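Londham Shared Workshop, Robot Build Group
Minutes of the June meeting, back bench, 7 p.m.

Minutes of the previous meeting were approved once the word "finished" had been struck from item 3.

1. Arm. The shoulder joint now holds position with the power on. With the power off it bows to the company, as before. The Dresville group has offered us its old gearbox, free to anyone who will carry it down two flights of stairs. Accepted. Carrying party to be arranged.

2. Budget. We set out to spend 2,000 on the whole build and have spent almost all of it on the arm. The base, which was going to roll, will for now be a table. A motion to call the table "Phase One" passed without debate.

3. Simulator. Most of the time went here. The tidy-up task in the Brekine bedroom loads without crashing on both laptops. The job is to find whatever doesn't belong on the bed and take it off, leaving the bedding alone. The garden fork is the main test item: long handle, thin tines, and a center of gravity that our grasp planner has so far treated as a matter of opinion. The blue cushion stays where it is and counts against us if it moves.

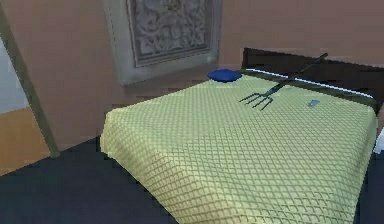

It was asked whether we should begin with something easier, such as a block. The feeling was that we did blocks all winter and learned a good deal about blocks. Agreed to keep the fork and try for a grip on the handle only, well clear of the tines. Nine tries per version, results written in the log, including the embarrassing ones.

There was a longer discussion of whether the planner should treat the headboard as solid. It should. Whoever switched that off to improve the score is asked to switch it back on.

4. Gripper. Valtonen pads are on order. The present pads are cut from a bicycle tube and leave black marks on everything, including the minutes book. Two spare fingers to be printed before next time, in any color except the brown, which we are saving for reasons lost to the record.

5. Bench etiquette. The emergency stop is not a coat hook. Carried over from May, and from April.

6. Any other business. Request to rename the group. Deferred — the last renaming took an hour and gave us the present name. The kettle has been repaired and is now the most reliable machine in the building.

Actions: fetch gearbox; restore headboard collisions; print fingers; wipe down the bench.

Closed at 8:40 p.m. Next meeting same place, bring your own chair.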